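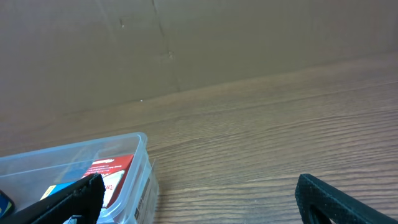

**javiera_salinas**
Has anyone sat the December entrance test for the part-time management course at Zosbridge? I've registered and I'm trying to work out how much of the old syllabus still applies. The prospectus says quantitative, verbal and "business awareness", but the sample paper has a logic section that isn't mentioned anywhere. What I haven't got is a plan. I work full time and can manage an hour in the evenings, more at weekends. Maths is my weak side. I last did any at school.

**a_leroux**
I sat it last December. The logic section is real. It's inside the quantitative paper, at the back, and it carries the same marks per question as the rest. Two papers, with a break between them. No calculator in either. I'd start with percentages and ratios, then tables and charts, and leave geometry until the end. There was hardly any when I did it.

**YichenZ**
Disagree about geometry. A friend sat the spring one and said there was a fair bit, mostly areas and volumes. It's easy marks if you know the formulas. I wouldn't skip it.

**a_leroux**
I said leave it until the end, I didn't say skip it. Spring and December are different papers though, so we may both be right.

**reshma.g**
Does anyone know how many places there are? The admissions page gives 1,629 applicants for last year and 286 called to interview, but it doesn't say how many were offered a place after that.

**YichenZ**
They don't publish it. I rang and was told it depends on the year.

**javiera_salinas**
Thanks all. Is there negative marking? The sample paper says yes, the candidate instructions don't say anything.

**a_leroux**
There was for me. A quarter of a mark off for a wrong answer, nothing off for a blank. It was printed on the front of the question booklet, so read that on the day in case they've changed it.

**Aigars K**
I'd just pay for a course. I did the Felletti evening one and it covered everything, including the interview. You get marked mocks every week and someone to ask when you're stuck. Studying alone I'd have given up by the second week.

**reshma.g**
Felletti is a lot of money for what is mostly past papers. I sat in on a trial class and the tutor read out the answers from the back of the book. The Dlamini workbook has the same sort of questions and my library had it.

**Aigars K**
Depends on the tutor. Mine was good. I also think the weekly deadline is most of what you pay for, and some people need that. I did.

**reshma.g**
Fair enough. I still wouldn't tell someone to pay before they've tried one paper on their own.

**YichenZ**
Agree with Reshma on that. Do a full paper, timed, before you do anything else. Mark it honestly and see where the marks went. I thought verbal was my strong side and lost most of my marks there, on the long reading passages.

**javiera_salinas**
I did the verbal half of the sample paper tonight and ran out of time with 2 passages left. So that's something to work on. Is the Dlamini book all right for reading, or only for maths?

**reshma.g**
Mostly maths. The reading passages in it are short, much shorter than the real ones. I used the business pages of the paper and gave myself a few minutes to write down the main point of each article.

**a_leroux**
For reading, answer the questions that give you a line number first, then the general ones. By then you've read most of the passage anyway. Also practise filling in the answer sheet by hand. It's paper, you shade the boxes in pencil, and it takes longer than you'd think.

**Aigars K**
Skivex has an app with timed sets of 30 questions. Free version is enough. I used it on the bus. The explanations are poor but the timing is useful.

**YichenZ**
I found some wrong answers in the Skivex sets, in the ratio ones. Check anything that looks odd.

**javiera_salinas**
Right. I'll do the full quantitative paper on my next day off, then get the Dlamini book and use the app for timing. No course for now — I'll think again if the maths score is terrible. Does anyone know when the admit card comes out?

**a_leroux**
Mine was put up in the online account a fortnight before. No email, so keep logging in. Take a printed copy and photo ID. They wouldn't accept it on a phone.

Related threads
Part-time or full-time: does it matter to employers?
Zosbridge interview questions
Best maths books for people who left school years ago
Deferring a place for a year
Reference from a line manager — what should it say?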